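Setting up the Nemine two-arm cell - speaker notes
Hannelore Stöckli, 2019-05-03

Slide 1
Say hello, thank Fabian for the room. Ask who has set up an arm in simulation before. Hands up!

Slide 2 - why we start in the simulator
I love this part of the job. You get to make every mistake before a single bolt goes in. In March Mirjam and I mounted the left arm in the model four different ways in one afternoon. Try that with the real base plate.

Slide 3 - the order we do it in
Base position first, then joint zeros, then gripper. Don't skip ahead to the gripper, however tempting (I did, and lost a day).
Joint limits: copy them from the real controller. Our file still had the old elbow limit and the arm happily folded through its own shell.
Gripper: open and close it 11 times, watch both fingers. If one lags, check the joint coupling before you touch the gains.

Slide 4 - upkeep
The model needs looking after too. Rosalie reruns the 2000-step reach test after any change to the cell. Run 728 caught a wrist offset none of us had spotted - great moment, tell the story if there's time.

Slide 5 - arm raised, fingers open
Pause, let people look. Then on to the second arm and how we keep the two from bumping shoulders.
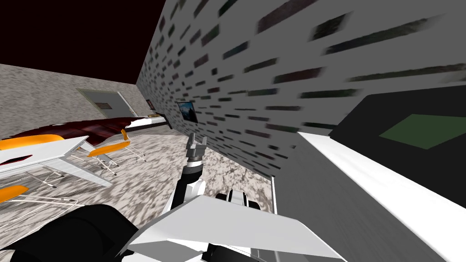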